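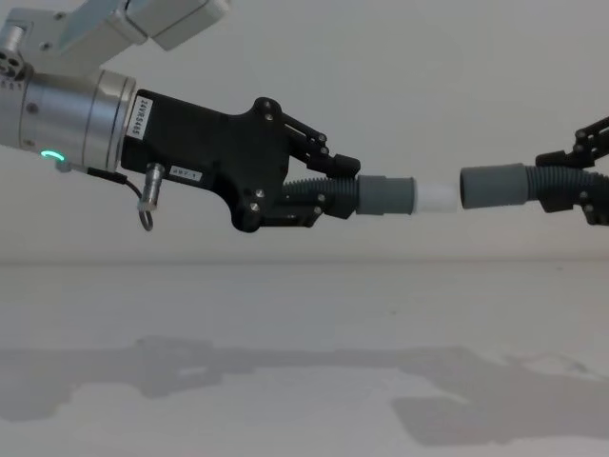

Figure 4. Les deux bras face à face, embout blanc à gauche et manchon gris à droite, avant l'emboîtement.

4.2 La démonstration de la journée portes ouvertes

Je dois avouer que je n'étais pas très rassuré en arrivant à l'atelier de Kendgate le 28 février 2024. Au labo, Jussara Araújo et moi avions lancé 2954 essais de raccordement de tuyaux, dont 1823 avec la version finale du contrôleur, mais jamais avec une centaine de visiteurs dans le dos ! Everaldo Furtado tenait le clavier, moi je parlais (beaucoup trop, paraît-il).

Le raccordement lui-même tient sur quelques centimètres : chaque pince serre un tronçon annelé noir, et il faut amener l'embout dans l'axe du manchon avant de pousser (figure 4). C'est l'alignement qui nous a pris des mois – la poussée, à côté, c'est presque des vacances. Le tuyau est souple, il fléchit dès qu'on le pince un peu loin du bout, et l'erreur se retrouve à l'entrée du manchon. Nous avons donc gardé une prise courte des deux côtés, comme dans le protocole Jolier décrit en 3.1.

Le public a surtout demandé pourquoi les bras marquaient une pause juste avant le contact. Bonne question ! Le contrôleur y compare les deux axes et corrige, et nous avions ralenti cette phase exprès pour la démonstration. Une dame de chez Mahama voulait savoir ce que donnerait un tuyau plus raide ; nous n'avons pas encore essayé, et je le lui ai dit. Les durées de cycle relevées ce jour-là ne sont pas comptées dans les résultats de la section 5.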